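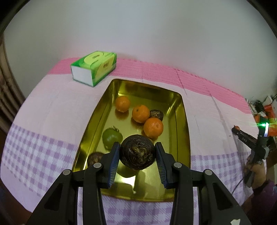

Section 5 covers sorting and tray-filling tasks, the first group of household chores supported by the Mirine system. Sorting fruit remains harder for a machine than it is for a person, and the operator should set expectations accordingly. A mixed tray, with orange mandarins beside a green fruit and small dark, wrinkled ones, requires a different finger opening for nearly every item, and a dark fruit held over a shiny gold-colored tray casts a shadow that the software may read as a second object.

5.1 Preparing the task

1. Place the tray flat on the table, within reach of the gripper.
2. Leave a clear space between the pieces where possible. Small items tucked behind larger ones are the most common cause of a missed grip.
3. Select FRUIT, MIXED from the task menu.
4. Set the grip force to level 2 and press Confirm.
5. Run one trial pick and return the item to the tray before starting the full task.

Note: In trials at the Gilmartin site, the system completed 120 of 136 picks without help. Most of the remaining picks involved soft or partly hidden fruit.

CAUTION: Do not raise the grip force to correct a slipping item. Stop the task, open the fingers fully – see Section 4 – and clean the pads.

5.2 Supervision

The system is not approved for unattended use. An adult must remain in the room while a task is running. Peeling, washing and cutting are not supported in this release.

Section prepared by Tamara Dmytriv. Reviewed by Ostap Hladun, Nov 23, 2019.

Search manuals Enter keyword Go

Filed under: Set-Up Guides, Home Tasks, Grippers

© Wemolmont. All rights reserved. Contact Support | Back to top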